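Applies to the Claderon hand-held gripper, all units with the two-finger head. Please read section 3 (charging and storage) before this one. Changes since June are marked "new".

## 4. Recording in shared rooms and corridors

### 4.1 Before you leave the desk

1. Check that the screws of both fingers are tight. Turn them by hand with the small key, never with a power driver.
2. Open and close the gripper fully, three times. The fingers must meet along the whole length. If there is a gap at the tips, go to section 6.2.
3. Wipe the lens with the dry cloth from the case. Do not use paper towels or window cleaner.
4. Switch on the tool and connect it to Trutdale. The status line should read "Ready, 60 fps". If another value is shown, close the programme and open it again. Do not change the value by hand.
5. Choose your task from the list. If your task is not there, ask for it to be added. Please do not use a similar one "for the moment", as these recordings are very difficult to find afterwards.
6. Look at the free space on the card. One card takes 4000 short episodes at the normal setting, but the long tasks fill it much faster.

**Note.** The battery display is not precise under one quarter. Change the battery when it shows one quarter and put the empty one in the Zinder charger.

### 4.2 Permission and people

1. Record only in the areas that are coloured on the floor plan. The plan for the Yeom building is kept with the tools, and a copy is at the reception.
2. Hang the notice card at both ends of the corridor before the first episode. (new)
3. If a person enters the view, stop the episode and mark it "person". It is not enough to turn the tool away and continue.
4. Do not record screens, name lists, delivery labels with addresses, or whiteboards. Ordinary wall signs and product labels may stay in the view.
5. When somebody asks you to stop, stop first and discuss after.

The lens is very wide and it sees more than you expect, also to the sides and above your hand. Before the first episode in each new place, make one test recording of a few seconds and play it on the laptop. Look at the borders of the picture as well as the middle.

> **CAUTION**
> Never walk backwards while recording. Never record on stairs. In corridors, keep the fire doors closed as you found them and leave a free way wide enough for a wheelchair or trolley.

### 4.3 Choosing and placing objects

Everyday objects are wanted, and they do not need to be new or clean-looking. A few rules apply:

- The part you will grip must be narrower than 53 mm. Wider objects can be pushed or tilted but not lifted.
- Bottles and cups with liquid must have a closed cap or lid. Open cups are used empty.
- No glass, no knives, no medicine packs, no hot drinks.
- Nothing that belongs to another person, unless this person has agreed.
- Do not remove labels and do not cover them with tape.

You may leave other objects near the one you work with. A background with plants, furniture and signs is welcome. It is not necessary to tidy the place, except where something could fall or where a person could trip.

Change the starting position after each episode. We receive many sessions in which the object stands on exactly the same spot every time, and such a session must be made again. Move it by at least the length of your hand, and sometimes rotate it too.

### 4.4 Gripping and holding

1. Start with the fingers open and the object clearly in view. Wait one second.
2. Move to the object at the speed you would use with a full cup of tea. Fast movements give blurred pictures.
3. Close the fingers until the object is held. Do not press more after this point. Soft plastic bends easily, and a bottle which is strongly deformed may jump out of the grip when you open it.
4. Lift only if the task says "lift". For the "hold" tasks, the object remains between the fingers and you count slowly to two.
5. Keep your free hand behind the tool. If you must catch something, do it, and mark the episode "hand".
6. Put the object down, open the fingers, and move back before you press stop.

> **CAUTION**
> The finger joints can pinch. Do not put your own fingers between the gripper fingers when the trigger is loaded, also not "only to check". Long hair and lanyards must be tied back.

If the object falls, leave the recording running for one more second and then stop. Mark it "drop". A drop is a valid episode and you will not be asked to explain it. If liquid comes out, take the battery out of the tool first if the tool is wet, then dry the floor before you do anything else.

### 4.5 Checking the first episode

Play the first episode of each session in Trutdale and compare it with these points:

- Both gripper fingers are visible at the lower side of the picture, through the whole episode.
- The object is not hidden by your sleeve or by the cable.
- The fingers touch the object where the task says. For bottles this is the lower part, with the cap left free.
- The light is steady. Lamps and windows in the background are permitted if you can still recognise the object.
- No faces, also not in reflections.

If one point is not fulfilled, delete the episode, correct the cause and record it again. When you have made two corrections and the result is still not good, stop the session and write to Yi-an Byun, who keeps the list of known problems. Please add the number of the tool (it is on the bottom of the handle) and the name of the task.

For a comparison, a "hold" position on a water bottle in a corridor area:

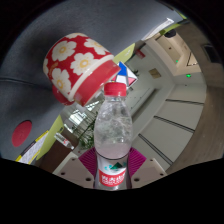
### 4.6 Ending the session

1. Press "Close session" in Trutdale and wait for the green tick. Do not pull out the card before.
2. Write the number of dropped and deleted episodes in the session sheet. Zero is also a number, so do not leave the field empty.
3. Take down both notice cards.
4. Return all objects to the box or to the person who lent them.
5. Wipe the fingers with a damp cloth and let them dry with the gripper open.
6. Put the tool in its case with the lens cover on. Used batteries go to the charger, not in the case.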